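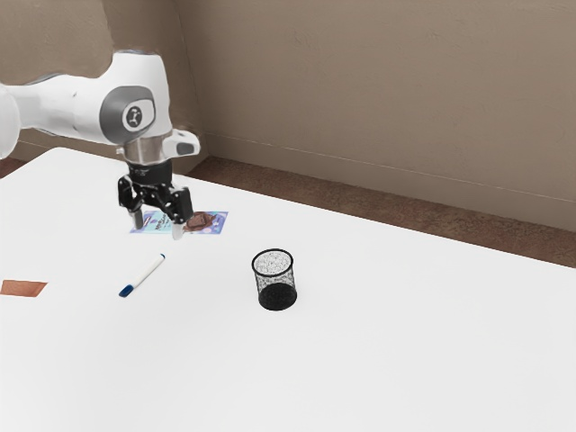
Sim bench with the marker, the mesh cup and the chocolate package. Gripper open.

Notebook, Urkwood sim bench, Jan 15, 2018

Purpose of today: compare the old finger controller (Stindine) with the new one (Vuorinen) on the marker-into-cup task. Same arm model and same two-finger gripper for both. Closing force limit is 40, physics step 1500 per second.

1. Grasp with Stindine settings. I command the fingers to close fully and let the force limit stop them. The marker is slim, so the pads must travel far. I looked mostly at the angle of the pen in the fingers, cap end down and close to the table.

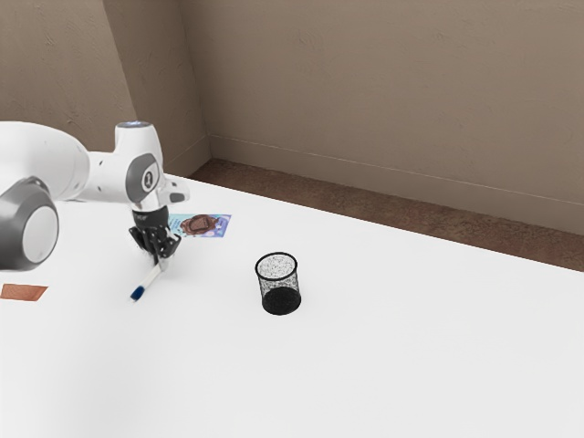 2. Wrist camera. I want to use this view for aligning before closing. The blue cap is easy to separate from the white table, but the white body is not. I set the color threshold on the cap only. The finger tips are visible at the bottom border, so the crop must stay as it is.

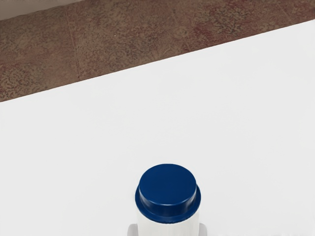
3. Carry to the cup with Vuorinen settings. Marker nearly vertical, blue end down. I stopped the motion before the cup to read the joint values. Joint 4 has an offset compared with the Unddale file, I must ask which one is correct.

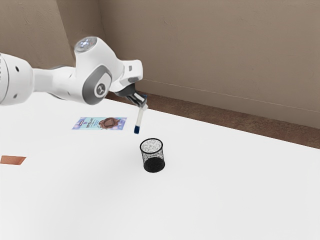 4. To do
Run 20 trials with each controller, seed 223 for both.
Log the finger width at every step, I forgot to switch it on today.
Move the cup start position a little between trials.
Real arm is booked for March, force limit must be decided before.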